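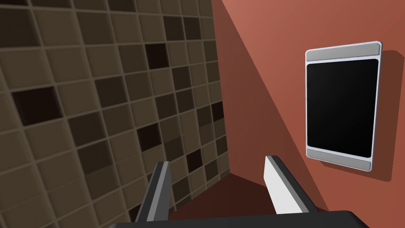
Chapter 6
Bringing Up the Wrist Camera in Simulation

After this chapter you should be able to mount a virtual camera on the arm you built in Chapters 4 and 5, set its view so both fingers stay visible, and save a clip you can compare with the real arm later.

You will need the arm model from Chapter 5, the gripper file, and a computer that can run the simulator at a steady rate. If your shop shares one machine, as ours at Plarkham did, agree on a folder for each build before you start. Alaric Tran and Birdie Montoya worked on the same arm there from March on, and they lost a week of settings by saving over each other's files.

6.1 Why simulate first

A small arm on a workbench can do a fair amount of damage to itself. The Hadine gripper used in this book closes with enough force to crack its own printed mount when the limits are wrong. In the simulator a bad limit costs you a restart. You can also move the camera as often as you like without drilling another hole in the bracket.

The simulated room does not have to look like your shop. Surfaces matter more than furniture. Patterned walls give the camera software plenty of edges to follow, and a plain painted wall gives it very little, so a test room should have both. Corners are useful as well, and so is something flat and dark such as a blank screen. Lights should come from one side so that objects throw a shadow.

6.2 Camera position

The camera sits behind the gripper and looks out along the fingers. Start with it 63 mm back from the palm. Much closer and the palm fills the view. Much farther and the fingers get too small to judge a grasp.

Open the fingers all the way before you adjust anything. You want to see:

the tips of both fingers
a strip of the palm along the bottom
clear space between the fingers, down to whatever is behind them

Birdie set hers with the fingers closed and had to do it over, as the left finger left the view when it opened.

6.3 Timing

The Szabo controller board accepts a new position every 40 milliseconds. Set the simulator to the same figure. A run of 2000 steps then lasts 80 seconds, long enough for one slow reach and return.

Save the first run under the name of the build - Alaric's was Grandero - followed by the run number. The exercises in Section 6.5 use this file, and Chapter 7 plays it back on the real arm.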